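Clerasik Handheld Collection Kit -- Setup Guide
Section 2. Planning and Budgeting

Complete this section before placing an order. Hardware lead time from the Granström depot is 6 weeks.

2.1 Estimating the number of grippers

1. List the tasks to be recorded. Treat each room type as a separate task.
2. Set a target for each task. The minimum for a soft-goods task such as clothing is 200 recordings.
3. Divide the total by 15, the planning rate for one operator per hour.
4. Divide the result by the operator hours available before your deadline. Round up. This is the number of operators.
5. Order two grippers per operator for two-handed tasks, one for all others.

NOTE: Orders delivered after March are billed at the new rate. Confirm pricing with the Velldale sales desk.

2.2 Spares and consumables

1. Add one spare pair of fingers per gripper. Fingers are a wear part and should be replaced after 2,000 grasps.
2. Add one sheet of ID stickers per site.
3. Budget separately for storage. Video is not compressed on the device.

CAUTION: Do not mix finger sets from different hardware revisions. Fit and camera calibration are affected.

2.3 Checking the site

1. Choose rooms in normal use. Do not clear them first.
2. Confirm daylight or fixed lighting over the work surface.
3. Allow standing room beside the bed or table for the operator's full reach.

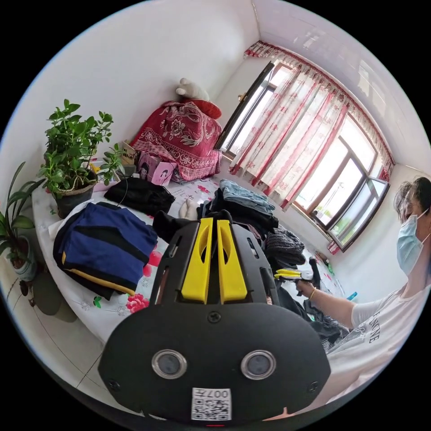
Figure 2-1. Clothing task on a bed, two grippers with yellow fingers.

4. Record the room type and surface on the site sheet -- one sheet per room.

Send completed sheets to Oda Hellström, Nistville office, with the purchase request.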